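Leave the table alone

Sunday, February 18, 2018

My mother kept a fruit bowl on the table, a cloth under the bowl, and a stack of post beside it. I grew up thinking a table with nothing on it belonged to people who were about to move house. I've changed my mind over the years, and this is my attempt to set out why.

Most tidying advice starts with cupboards. You are told to empty them on to the floor, sort the contents and put two thirds of it in bags. I have done this more than once and the house was no better to live in by the end of the week. Cupboards have doors. What makes a room tiring is the flat surfaces, and the worst of those is whichever table everyone walks past.

Ours is white, which I would recommend. A dark table hides a good deal. A white one shows every crumb and pen mark, and it also shows every object that has been put down by someone who meant to come back for it. Keys, a charger, half a puzzle. Most of it is easy to deal with because it plainly has a home. The trouble comes with the small cheerful things, and I include toys in that, whatever the age of the person who owns them.
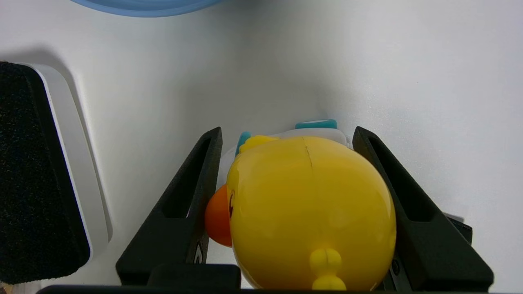

The yellow duck, with its white hat and touch of teal.

A duck like that has no place to go. It is too solid to throw away and too small to be given a shelf. It isn't really for the bath, or not in our house, where it has never been near the bath. So it lives on the table, and because it lives there, it gets company. A rubber band goes next to it. Then a receipt. I have watched this happen often enough to believe that one permitted object is all it takes, and I don't think it matters much what the object is.

The shops have an answer, naturally, and the answer is a container. Last May I bought a set of stacking trays from Callon on the strength of a good leaflet, and before that a lidded box made by Hamdy. Both were well made. I spent 11 pounds on the box and rather more on the trays, and what I got for it was a table with trays and a box on it. The things inside were tidier, I'll grant that. The table was just as full. I moved the trays to the landing in the end, where they hold batteries and string and do it perfectly well.

My rule now is simple. When the table is not in use, it is cleared, and that includes anything decorative. No bowl, no candle, no duck. The duck has a drawer. If someone wants it they can get it out, play with it for as long as they like, and put it back. I don't regard this as severe. The drawer is right there. 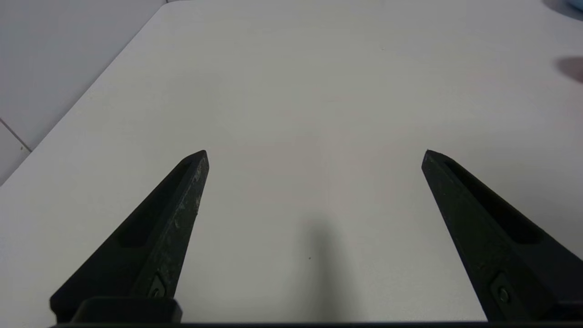

Dalia Ouali wrote to me after I aired a version of this in the parish newsletter, and she disagreed firmly: a bare table, she said, made her feel she was waiting for an appointment, and she would sooner eat her supper beside a bit of clutter than at something that looked like a counter.

I take the point about supper. A meal at a bare table can feel like a chore, and I do put a cloth on if people are coming. But I think she is describing a table at rest, and I care more about the moment when you want to use it. If I decide to cut out a pattern or write a letter, I can start. I don't have to lift six things on to a chair first — and then find the chair is full when I want to sit down.

There is also the matter of wiping. A clear table takes one pass with a cloth. A table with things on it gets wiped in the gaps, and after a month you can tell where the gaps were.

She is keeping her bowl, and I have told her I'll come to supper anyway.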